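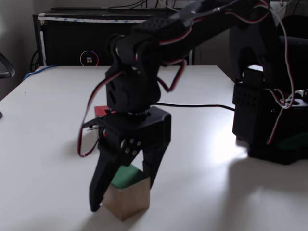 Seasonal Guide, Lastovmont Old Town

Hedevix Walks is hiring a guide for its walking tours of Lastovmont, from March 15, 2026 through December. Groups are small and most visitors stay one night.

You need good spoken English and one other language. You should be fine on steep streets and stairs. Local history training is paid.

Pay is 40 per tour plus tips, with lunch on double days.

Send a resume and two references to Joelle Atallah at the Hedevix office.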